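Trovwood software work package: progress report to Bradbridge
Tue 24 November
Prepared by Delyth Gough, with notes from Kadir Ersoy and Xinyi Shao

Summary

The planner rewrite is finished and merged. Perception is behind plan, mainly on clear and shiny objects. We are within budget and are not asking for more time in this period.

Planning and control

Kadir replaced the old grasp planner in May and has spent this period tidying up after it. The new one scores candidate grasps on finger clearance as well as on object shape, so it no longer picks approaches that knock into whatever is next to the target. Planning is capped at 2000 candidates per grasp. Above that, the results did not improve and the wait became noticeable.

The controller now accepts a new target while the arm is moving. This was the change Honkanen asked for at the last review. One fault is still open: if two targets arrive very close together, the second is sometimes dropped without a warning. Kadir has a test that triggers it and a fix is in review.

Perception

Xinyi's segmentation model does well on solid, matt objects. On clear plastic it tends to outline the parts inside and miss the shell, so the estimated width comes out too small and the fingers are told to close too early. Depth readings do not help much, as they often pass straight through to the table. She is training a version that predicts the outer edge separately, using hand-held gripper recordings made on ordinary furniture in public rooms.

Tooling

Dilek Yalçınkaya rebuilt the labelling tool. Labellers can now mark an outline on one view and have it carried forward to the next, with a prompt to check it. The export format has changed to match the one used at Skomatport - old files still load, but are saved in the new form. 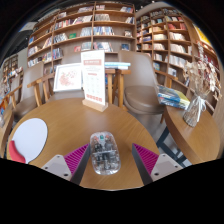 Will the clear-object model be ready for the next milestone?

We expect a first version by then, but it will run alongside the current model and will not replace it until Xinyi has compared the two on the same recordings.

Next period

Close the dropped-target fault. Finish the comparison above. Cengiz Tatlı will take over the nightly test runs from Dilek, and the logs will move to the shared server.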